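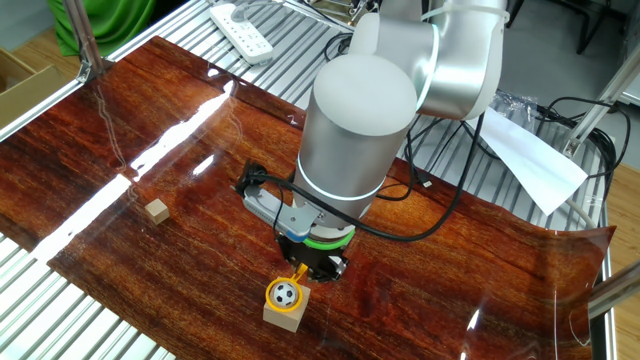 器材间工作记录
03/05/2023 周三 Tollevach 站

上午接着拆 Lirnis 泵车右侧二号出水阀。发动机小时表读数 2,692，写在阀体挂牌上了，和车上的登记本对过。

起因是上次例行训练后，Parveen 发现关阀状态下出水口一直滴水，盖帽拧紧后看不出来，一松盖帽就往下淌。当时以为是排水小阀没关严，换了排水阀的垫子，还是滴。昨天晚上 Chaminda 单独给泵打压，把排水阀堵死，水仍然从主阀过来，基本可以断定是球阀阀座的问题。

拆卸过程：
先放空泵腔，断电瓶，拉杆和阀柄之间的销子用冲子退出来。销子有锈，喷了 Borier 渗透油等了一阵才动。法兰螺栓对角松，下面靠里那颗够不着，用万向接头加短接杆可以。阀体取下来比想的沉，下次最好两个人，一个在下面托着。
旧垫片粘在泵侧法兰面上，塑料刮刀刮干净，没有上钢丝刷。

检查：
球面有一道浅划痕，指甲刮过去能感觉到，方向和转动方向一致，像是进过砂。下游阀座唇口缺了一小块，位置正对划痕。上游阀座看着还行，但发硬，一起换。阀杆 O 型圈压扁了，没有裂。
进水滤网也顺手拆出来看，网上有细砂和一点碎锈，没有破。砂从哪里来没查清，可能是河边取水那次带进来的，那次登记本上没有写反冲洗。

配件用的是 Miah 的修理包，货号 672，架子第二层还剩一套，用掉以后要补。Rokeya 下午下单，顺便问一下球体能不能单独买。修理包里没有球。 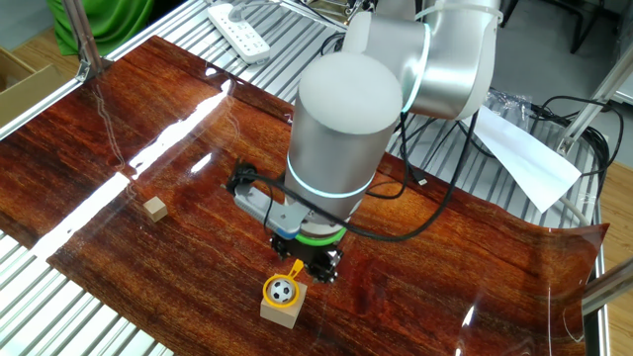 装阀座之前先练一遍对中。Helmut 的做法是阀体竖放，下游座先落到底，再把球放上去，用手转几圈，看接触印是不是一整圈。我第一次没放平，蓝丹印缺了半边，拿出来重做。跟 Anwara 解释时她问为什么不先装阀杆，我指着照片里木块上那个带短柄的黄色小圈，黑白小足球就托在圈里：球先在圈上坐稳，位置自然就定了，阀杆后插，只管带着它转。先插阀杆，球容易被拽偏，座唇受力不匀，装完看着正常，一上压就漏。她照着做了一次，印子是完整的。

划痕的处理：用最细的水砂纸顺着转动方向轻轻带了几下，毛刺没了，底下的痕还在。Helmut 的意见是先装回去试，能保压就继续用，球到货再换。我同意，但在挂牌上注明了“球面有痕，待换”，免得以后的人以为这次全换新了。

装复：
阀座唇口薄涂硅脂，不要用 Borier 的渗透油，那东西会让橡胶发胀，架子上两个罐子长得很像，我把渗透油挪到下面那层了。
法兰螺栓分三遍对角拧紧。拉杆长度调过，全关时手柄到位，从出水口用手电照进去看，球孔完全转过去了。原来的调节螺母差了一圈多，以前可能一直没有关到头，这也许和座唇的缺口有关系，不确定。

试压：
先低压走水排气，再升到 100 psi，关阀，开盖帽，保持五分钟。出水口头一分钟掉了几滴，应该是管里的残水，擦干后没有再出。反复开关了一阵再看，还是干的。手柄比以前紧，Parveen 觉得偏重，戴手套单手能扳动。先观察，跑几次训练再说。
没有做更高压力，泵的年度测试排在九月，到时候一起做，这个阀重点看。

遗留：
左侧一号阀手柄也有点松旷，没拆，下次轮到我的班再看。
万向接头用完放回工具车最上面的抽屉，今天找它花了不少时间，在水带架后面找到的。
取水训练后反冲洗这一项，登记表上没有格子。Rokeya 改表，改好之前大家手写在备注栏。
Chaminda 借走的冲子还没还，要还。
旧阀座和 O 型圈装袋，写了日期，放在抽屉里，先别扔，等球换完再处理。

16 点后车恢复执勤，已告诉当班。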